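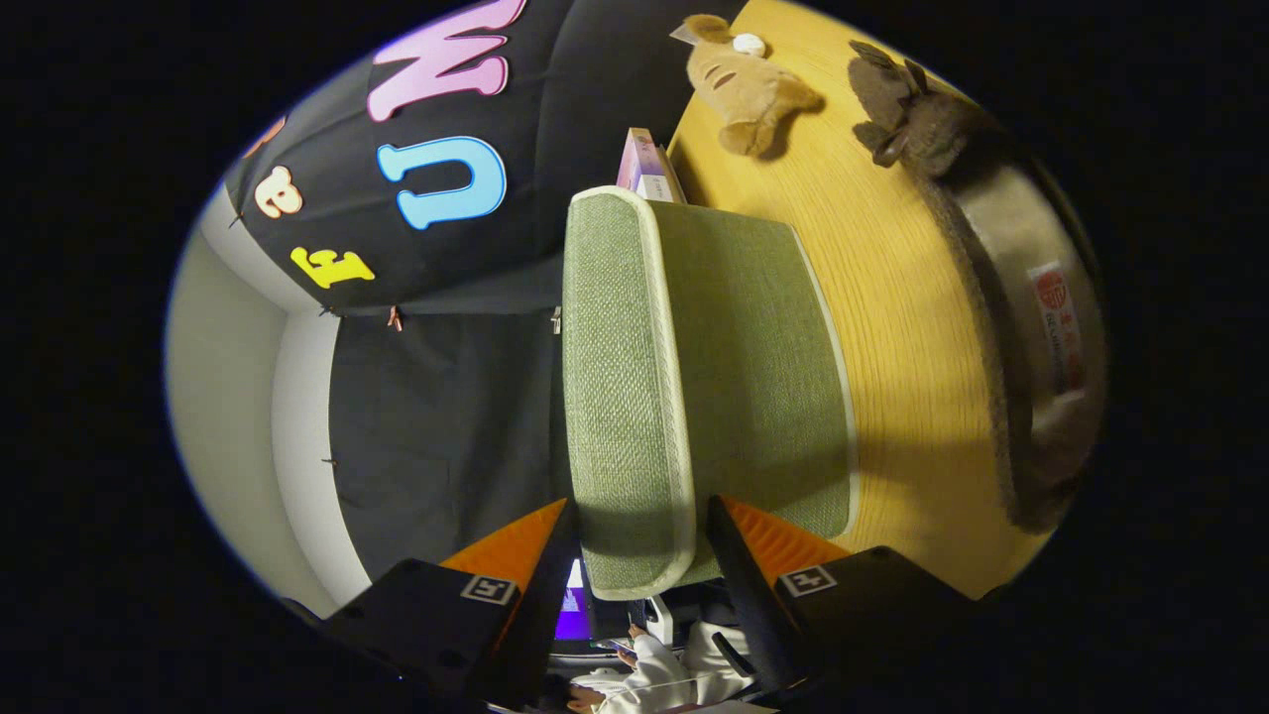 Words by Foltside | Open days and other outings | February

The Laryea open day begins, like all open days, with a queue and a sticker. The sticker says VISITOR, in case anyone gets ideas. I arrived at ten, paid nothing, and was handed a map of a building with one corridor.

Most of the corridor belongs to Plendico, who make cut-out letters for people who want to say something on a wall. They have 700 on the racks and will sell you any of them, though vowels go early. On the banner are a big pink W and a light blue U with white outlines, among other letters, and against the black cloth they look very cheerful indeed. Little orange clips hold the hem. I asked what the clips cost and was told they were not for sale, so naturally I wanted 19.

Past that comes the playroom, and I stayed longer than a grown adult should. The chair is sage green with cream piping, the sort of chair that expects you to have brought a book. I sat in it. A member of staff let me finish my biscuit before mentioning the rope.

Two soft toys had the pale wooden table to themselves at one end - a tan one, all floppy limbs, and a dark brown one with either ears or antlers. I took the matter up with a child of five, who said antlers and would not discuss it further. There was a big steel bowl or pot as well, far too shiny for my kitchen.

Zoludari do the teas. The queue was longer than the one outside and the scones were worth it, just. Parking is in the field behind, which holds 100 cars in dry weather and mine in wet. Wear boots.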